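Living > Kitchen & Table > Features

The Mug Problem

August 2025 | By the Home Desk, Wanderwood

Open the cupboard. Go on. Mugs, two deep, maybe stacked, the good one stuck at the back behind the one from the bank. Everybody has this cupboard. I have two of them.

Mugs breed. Plates don't do this, you buy a set of plates and in ten years you have slightly fewer plates. Mugs arrive as gifts, as prizes, as the thing you bought at Endale market when it rained and you needed somewhere to stand. They don't match and they don't stack, not well, and the handles get in the way of each other like elbows on a bus.

So this summer I went after mine. One weekend, one cupboard, a lot of newspaper. What follows is what stuck.

First thing, get them all out. Every one, including the car one and the one with pens in it. Put them on the table and look at the crowd. Mine covered the whole table and part of the ironing board. Then sort by whether you reach for it. Not by color, not by who gave it to you. The ones you reach for are easy to spot, they have tea rings. The rest can go to the charity shop or, if chipped, under a plant.

Rims next. Run a finger round. A chip on the rim and it's gone, no arguing. A chip on the foot is fine, sand it a bit so it doesn't scratch the table. Crazing in the glaze, fine lines like an old painting, I'd keep those for pencils.

Handles matter more than people think. Two fingers minimum. The tiny loop handles look lovely in the shop and then you fill the thing with hot coffee and you're pinching it like a crab. I kept one anyway, from a pottery in Manov, dark green, leans a little. You're allowed one.

Size is where I got strict. A 300 ml mug is right for tea with milk. A 200 is right for coffee, and if you like it strong that's plenty. Anything giant goes cold before the bottom - soup only. I measured my favorite with a jug and it holds 192, an odd little number, and I've now spent far too long trying to find another the same.

Then where do they live? The cupboard was the trouble to begin with. Hooks under the shelf are good if you have a shelf with some meat to it. Mug trees wobble. I know people love them. They wobble. What worked for me was a tray out on the counter, next to the kettle, holding only the daily ones.

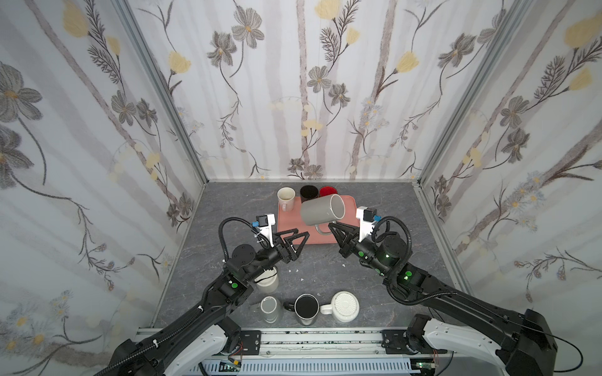

A tray gives the mugs an edge, and an edge is what stops the spread. Go for one with a raised rim, even a low one, and rounded corners are easier to wipe. Pink is good, pink is very good against a dark marbled top with pale veins in it, and it makes a plain white mug or a black one look like you picked it on purpose. Red too, if you like a bit of noise. With floral wallpaper behind I'd stay with solid colors for the mugs, the walls are doing plenty already. A big gray one tips the balance toward sensible. Four at the tray and four nearer the front is more than a small household drinks from in a morning, so wash as you go and let the tray be the limit.

Upside down or right way up, then. I've had letters. Upside down keeps the dust out, right way up is kinder to the rim and lets the inside air. Daily mugs, it hardly matters, they're never still long enough. The ones in the cupboard I turn over, on a folded tea towl, and I change the towel when I remember.

Handles all one way, please. Saves knocking the neighbor when you grab one half asleep.

The Ziltine tray I've been using has a rim I like but it shows every drip, so there's a cloth living next to it now. Which is one more thing on the counter. Glasses in October, if I get throught the jam jars first.

Contact the Home Desk | © Wanderwood | Back to top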